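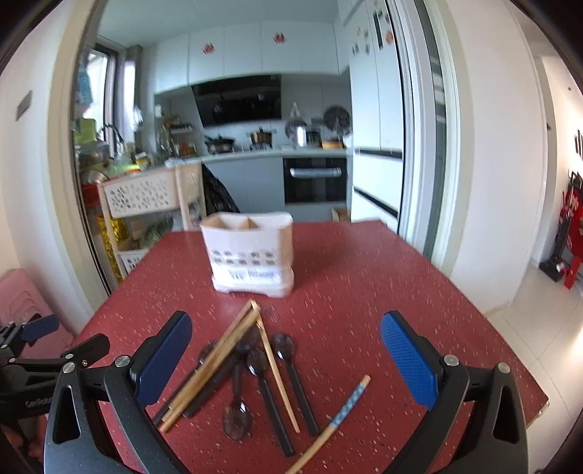
Call for participants: The Shared Kitchen Diaries

Do you share a kitchen with people you did not choose? Have you ever written a note about a sponge? We would like to hear from you, and we would like to see the note.

Caputo is a small social research outfit based in Uremham. We study how people get along in places they have to share: stairwells, car parks, allotments and, last winter, a launderette with one working dryer. Our next study is about shared kitchens, by which we mean any kitchen used by three or more adults who aren't a family. House shares count. So do offices, workshops, church halls, student flats and the back rooms of shops. A houseboat applied last time and we took it.

We are looking for 32 people to keep a kitchen diary for 39 days. The odd number is deliberate. Four weeks, we have found, is how long most people can behave themselves when they know they're writing it all down. The interesting part starts after that.

What we're asking

You write a few lines each evening about what went on in the kitchen. Who cooked, who cleaned up, who said they would clean up. What ran out and who replaced it. Whether the bin was emptied or merely pressed down. You don't need to write well. Our favourite entry from the pilot reads, in full, "Cheese again."

You can keep the diary on paper (we post you a notebook) or by voice message, if you are the sort of person who gets more truthful when walking home. Please don't type it up neatly afterwards. We want the version with the crossings-out.

You will also have two interviews with us, one before the diary and one after. Each lasts 50 minutes and can be done by phone or at our office on Flirkard Road, where we will make you tea in a kitchen that is itself shared, with a firm of surveyors, and about which we have opinions we're trying to keep out of the research.

Finally, we'll ask you to draw a plan of the kitchen showing where things live and, in a different colour, where things end up.

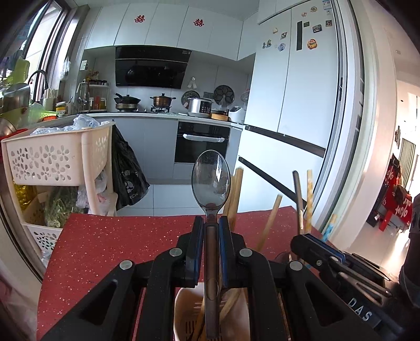
Cutlery: supposedly common property in most shared kitchens.

Who we want

You should be 18 or over, live or work within reach of Uremham or Bokum, and use your shared kitchen on most days. You don't have to be the tidy one. We had a great many tidy ones in the pilot, and by the end of it we were longing to hear from the person who leaves the pan to soak. If you are that person, please apply. You'll be treated with courtesy and your account will be given the same weight as everyone else's, possibly for the first time.

We are particularly short of people who work nights, people who have moved in within the past couple of months, and anybody whose kitchen has a rota that is still being followed.

We can take only one diarist from each kitchen. Two housemates applied together for the pilot, read each other's entries, and are no longer housemates.

What you get

You'll be paid £60 in two halves, the first when your notebook arrives and the second after your last interview. Missed evenings won't be docked. If you go on holiday, write down what you expect to find when you get back, then write down what you found. We cover bus fares to Flirkard Road, and everyone gets a copy of the report, which makes a pointed gift.

What we're after

Most writing about sharing a kitchen is advice, and most of the advice is to have a meeting. We're more curious about what people do in place of the meeting. 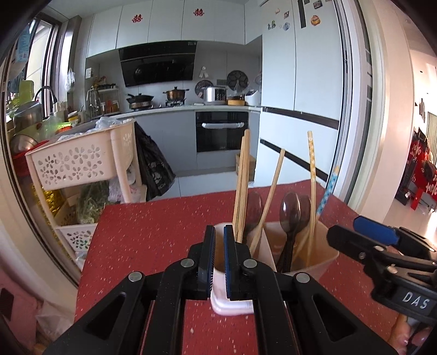

In the pilot that included buying a second set of everything, eating at very strange hours, labelling a shelf in a language the others couldn't read, and a long silence over a colander. Some of these arrangements worked rather well. We'd like to know which ones last, and what the people on the other side of them thought was going on.

Privacy

Names of people and workplaces are changed before anybody outside the team reads a word. We'll also change distinctive details, so if your flatmate keeps an eel in the salad drawer it will appear as something else. You can pull out at any point up to the end of the second interview and ask us to destroy your diary. Please don't photograph your housemates or their post. We won't contact anyone you write about, however strongly you feel we should.

How to apply

Write to Caputo, Flirkard Road, Uremham, or drop a letter through the door, the green one and not the surveyors'. Tell us what sort of kitchen it is, how many people use it, how long you've been one of them, and what was in the sink when you last looked. Half a page is plenty.

Applications close at 5pm on the last working day of August. We reply to everybody, usually within a fortnight. Diaries begin in September, and if you haven't a pen we can send one with the notebook, though we would like it back.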